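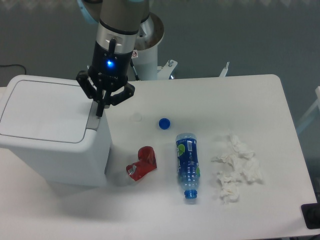 4. Running the tidy-up trial

Okay, this is the part I like! We want to know if the policy learns to open the bin before it grabs any trash, so the lid matters as much as the pickup.

1. Close the lid and check that the latch faces the arm.
2. Lay out the wrapper, bottle, cap and tissues to the right of the bin.
3. Load the Kurkeo checkpoint and wait for the blue light on the gripper.
4. Start the run — hands off the table, please.

Caution: keep the stop button in reach. Joon-young So and I both forgot once (never again).

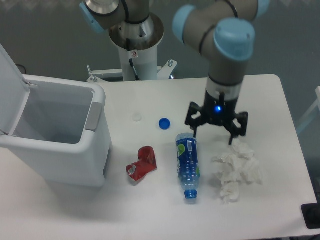 Scoring

5. Mark "lid" and "pickup" separately. We do 30 runs per checkpoint, and in November the old one opened the lid in only 13 of them.
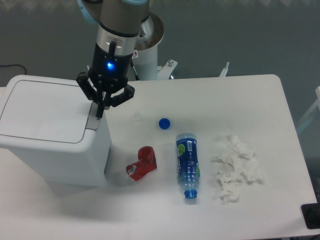
6. If the fingertip stalls at the latch, give it 2 more tries, then log a miss and reset. Don't nudge the bin to help it along, tempting as that is!

Note: tissues bunch up differently every time, so I just fluff them and move on. Seren Pritchard has the log template.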